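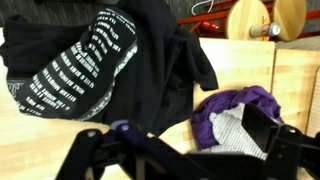

## Break room walk-through, Prandale building, 3 June 2024

Marks: OK, FIX, or SIGH. A SIGH is a FIX that has been on this list before.

**Worktables**

- [ ] Clothing off food surfaces: **SIGH.** One black garment with a great deal of white lettering on it, one purple, one gray or white depending on where you stand. The coat hooks cost us $226 and remain in showroom condition.
- [ ] Nothing hanging over a table edge: **FIX.** Sleeves catch on people, and people are usually carrying soup.
- [ ] Food covered or put away after lunch: **SIGH.** Foil pan on the left table, down to grease and crumpled foil. Its neighbor still has yellow-orange liquid in it, and a serving utensil on the rim. I did not taste it. Label it or dump it.
- [x] Tables pushed flush together: OK. Somebody read the October notes. 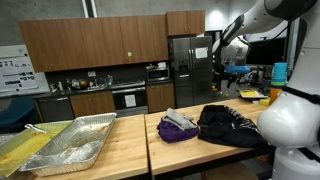
- [ ] Bare wood wiped down: **FIX.** Do it once the pans and the laundry are gone. Wiping around a sweater doesn't count. Use the Allumel spray, two squirts, and put the cap back on.
- [ ] Cups returned to the shelf: **FIX.** Blue and green ones are at least stacked. The orange one has gone off on its own.

**Counter and sink**

- [ ] Clear space beside the sink: **SIGH.** The counter is full of bottles and containers again. Unclaimed ones go in the Tanner bin Friday.
- [ ] Top of microwave clear: **FIX.** Small items only, but they breed.

**Appliances**

- [x] Notices posted on oven and fridge: OK. Whether they get read is outside the scope of this checklist.
- [ ] Oven off at the control: not checked, ran out of time. Next round.
- [ ] Microwave and kettle on separate outlets: not checked. Bralutari's electrician wants the wattage of both, so please copy it off the labels.

**Walls**

- [ ] Whiteboard papers current: **FIX.** Too many sheets up there. Take down anything for an event that's over.

Initial next to your item when it's done. Initialing it before it's done was tried last time.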